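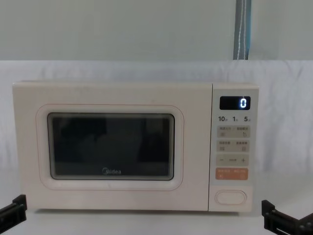 Open day at Suseck, my thread (1/6)
I spent the afternoon at the Suseck open day in March and promised some colleagues that I will write down what I saw. The part I liked the most was the kitchen station, with two arms and one microwave, a cream Midea with Chinese labels on the buttons.

2/6
Margarida Garcia showed us the station. She told us that the microwave is a favourite task in her group, as each button asks for another kind of touch. The minus and plus are small, and the start is on the orange strip. A person does not think about it. The arm has to be taught.

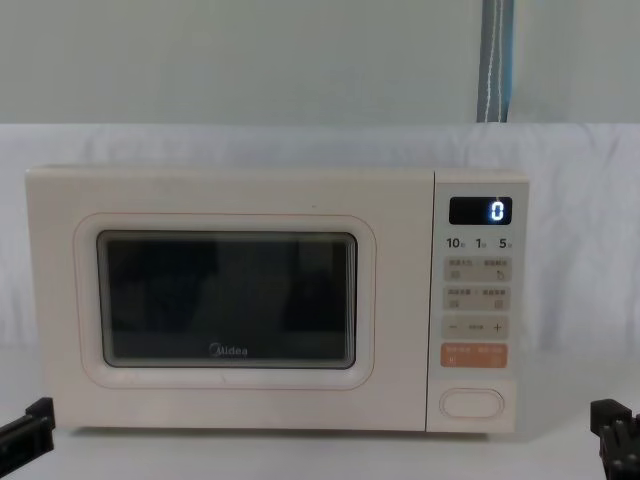

3/6
I asked how many times they repeat one task before they are satisfied. She said 221 for the newest one, and almost 80 of these she did herself. My neighbour in the group, Viera Kollár, asked if her wrists are sore. They are.

4/6
We were allowed to come close in groups of five, behind a line of tape. I would have liked a longer turn, but the queue was long and the organisers were very polite about the time.

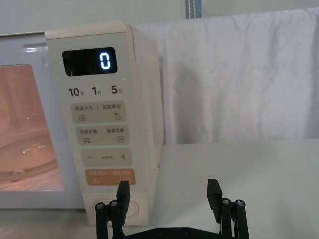
5/6
Margarida also explained that the arms have their own small cameras, so the operator can look at the panel from near. For me this was the most useful part of the 40 minutes. At my work we have only one camera, high up, and we always guess the last centimetres.

6/6
Thank you to Nosipho Engelbrecht for the invitation. If somebody from Mersha is going to the next one, please write to me, I have a spare seat in the car.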